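Borent Poolside Shot Clock, Portable Pair

Made by Borent. Sold and serviced by Zumura Pool Sports.
Sold as a set of two clocks with one control box.

Overview

The Borent is a portable shot clock for water polo. It is meant for clubs and schools that play in a rented pool and have to carry their equipment in and out each time. Each clock stands on its own folding base and can be read from the water at the far end of a full-size course. The control box sits on the scorer's table and runs both clocks together.

We have sold the Borent since its first version. The current model has a brighter display than the old one and a new charging port. The cables from the old model do not fit it.

What is in the box

Two shot clocks with folding bases
One control box
Two charging cables
One connecting cable, for pools where wireless signals are not allowed or do not work well
Carry bag with shoulder strap
Printed setup sheet

The tripod stand and the goal judge flags are sold separately.

Setting up

Place the clocks at opposite corners of the pool, back from the edge, with the displays turned toward the field of play. Open the base until both legs click. On a sloping deck, turn the feet until the clock stands straight. The feet are rubber and can be replaced.

Switch on the clocks first and the control box second. The box finds both clocks by itself and shows a green light for each one. If a light stays red, turn that clock off and on again. If it is still red, use the connecting cable for that side and run it along the wall, away from where swimmers walk.

Set the possession time before the game. The box keeps the last setting used, so a club that plays under one set of rules only needs to do this once. Age group games with a different possession time can be saved as a second setting and called up with the Mode key.

Using the control box

The large key on the right resets the clock to a full possession. The smaller key next to it gives the shorter reset, if your rules use one. The Stop key holds the time and the same key starts it again. The horn sounds on both clocks at zero and can be turned down or off in the menu.

The keys are large enough to press without looking down. Left-handed operators can swap the reset key to the other side in the menu under Layout.

Battery and charging

Charge both clocks and the control box fully before first use. A full charge is enough for a normal day of league games. The clocks will run while plugged in, but we advise against it on a pool deck. Charge them in an office or storage room and bring them out on battery power.

If the set is going to sit unused between seasons, charge it before you put it away and again in January. A battery left flat over the winter may not take a charge, and this is not covered by the warranty.

Care and cleaning

Rinse the bases with fresh water after every session and wipe the displays with a soft cloth. Pool water leaves a white crust on the hinges if it is left to dry there. Keep the rubber cap closed over the charging port whenever the clock is on deck. Small parts such as the port and the gap around each key are best cleaned with a dry cotton swab.
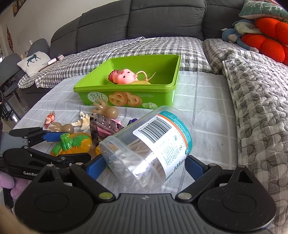 Accessories and spare parts

Mangubat tripod stand. Raises one clock above the heads of people on the bench. Folds to fit in the carry bag. Order two for a full set.
Musier wall bracket. For pools where one clock can stay up all season. Stainless steel, supplied with screws for tile or concrete.
Replacement feet, pack of 5.
Port caps, pack of 3.
Connecting cable, long.
Carry bag, replacement.

Spare parts for the old model are available while stock lasts. Please give the serial number from the underside of the base when you order.

Warranty and repairs

The Borent carries a warranty of 3 years on the displays and the control box and 2 years on the batteries. The bag, feet and caps are not covered. Damage from dropping a clock in the pool is not covered either, but we can usually dry out and repair one if it reaches us quickly. Do not try to switch it on first.

Repairs are done in our own workshop. Write to Edgardo Dizon in the service department with the serial number and a short note on the fault, and he will send a return label. Clubs with a game coming up can ask for a loan set, depending on what we have on the shelf.

Page updated December 2021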